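Frequently Asked Questions: Learning Object Placement from Hand-Held Demonstrations

Last updated August 15, 2026

What is this project?

Ollik is a method for teaching a robot arm to pick up everyday objects and set them down in a chosen spot. The robot learns from recordings made by people using a hand-held gripper. No robot is present when the recordings are made. The method paper is in the Batasmont Bulletin of Robot Learning, and this page answers the questions we get most often from readers and from groups trying to repeat the work.

What is the task in the paper?

The main task is called bottle-to-coaster. There is a bottle, a cup or mug, and a coaster on a table. The policy has to end with the bottle upright on the coaster and the gripper open and clear of it. The cup is there as a second object the policy must leave alone. In a smaller set of trials the cup is the object to be placed and the bottle is left alone.

Why a clear bottle?

Clear plastic is hard for depth sensors, and we wanted a task where depth would not help much. Our method uses color images only. A transparent bottle also changes its look with whatever is behind it, so a policy that has memorized one background tends to fail as soon as the bottle is moved.
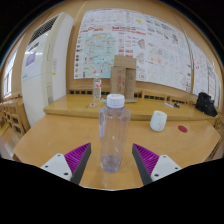
We started with opaque cans in February and dropped them after the first round of tests. The baseline handled them nearly as well as our method did, and there was little left to measure.

How many demonstrations did you use?

The full training set has 695 demonstrations. We also trained on subsets, the smallest with 100, to see how quickly performance drops. The curve is in the results section. We do not have a set larger than 695 for this task, so we can't say where the curve flattens.

Do the people recording need training?

A little. New recorders do a short practice session, and those recordings are thrown away. The two habits we correct most are closing the fingers before they are level with the object, and pulling the hand away too fast after release. Both show up later in the robot's behavior if they are left in the data.

What does the method do differently?

Most methods of this kind predict a short run of future gripper poses from the current image. Ours adds a second output, a score for how close the current view is to a finished placement. We call this the Rizk score. During training it is computed from the time left in the demonstration, so it needs no hand labeling. When the robot is running, the score decides how long a run of motion to carry out before looking again. Far from the goal, the arm takes longer runs. Near the goal it takes short ones.

Does the score ever get it wrong?

Yes. The common error is a high score when the bottle is close to the coaster but standing with part of its base over the rim. From the wrist camera, a bottle with its base overlapping the rim can look much like one that is centered. The policy then opens the fingers too soon. We report these as failures even if the bottle stays up.

What counts as a finished placement?

The bottle is upright, its whole base is on the coaster, and both fingers are away from it.

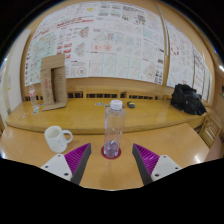 Batasmont Bulletin of Robot Learning, Vol. 2

A trial is stopped and marked as failed if the bottle tips over, if the cup is pushed off the table, or if the arm reaches the time limit. We do not give partial credit. An earlier draft did, and reviewers found the numbers hard to compare with other work – we agree with them.

Do you clean up the table before recording?

No. We leave background items where they are and do not cover the walls. Printed sheets, boxes and furniture in view give the camera tracking more to hold on to. Plain walls caused more tracking loss in our tests than busy ones.

How is the gripper's position recovered?

From the video and the motion sensor in the camera. We run a mapping pass over the room first, then locate each demonstration in that map. Demonstrations that can't be located are dropped. The count of 695 is what remained after this step.

Can I use a different gripper?

You can, but the fingers on the robot should match the fingers on the hand-held tool. We tried a mismatched pair with the Edel baseline and with our own method. Both got worse, and the release step suffered most. If you must change the fingers, plan on recording new data.

How long does training take?

It depends on your hardware. Our main runs used over 1,000 passes through the smallest subset and far fewer through the full set. The settings for each run are in the appendix.

Does it work on other objects?

We tested only bottles and cups. Tall, narrow objects behave like the bottle in our limited tests. Flat objects do not – the fingers have to come in at a low angle, and we have no demonstrations of that. Please don't cite the paper as evidence for flat objects.

Will the data be released?

The bottle-to-coaster set will be released with the training code. The practice recordings and the early can recordings will not be included.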